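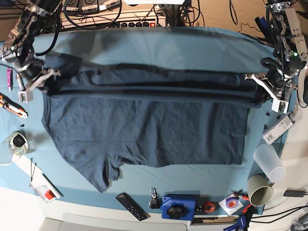

Stockroom and Laundry Assistant, part time
Parry Guest House, Sisholm

We are looking for a part-time assistant to work in our laundry and linen stockroom. The job is 10 hours a week, split over 3 mornings, and starts in June. Shifts begin at 7:30 a.m.

What you will do
Sort, wash, dry and fold bed linen, towels and staff shirts
Stock the linen closets on both floors before check-in
Mend small tears and sew on buttons, or set items aside for the tailor
Keep the supply list up to date and tell the front desk when detergent or stain remover runs low
Sign for deliveries from Jurnora, our linen supplier

What we ask for
You should be able to stand for most of a shift and lift a full laundry bag. Experience in a hotel, hospital or dry cleaner is welcome but not required. Training is paid and takes place during your first shifts. You must be 18 or older.

Pay and benefits
Pay is $265 a week for the first month and is reviewed after that. Breakfast is included on working days. Staff may use the guest parking lot and wash their own work clothes here free of charge.

How to apply
Send a short letter and the names of two references to Parry Guest House, 251 Skekport Road, Sisholm, or leave them at the front desk between 9 a.m. and 4 p.m. Please say which mornings you cannot work. A resume is fine but you do not need one. Applications close at the end of May. Interviews are held at the guest house and take half an hour.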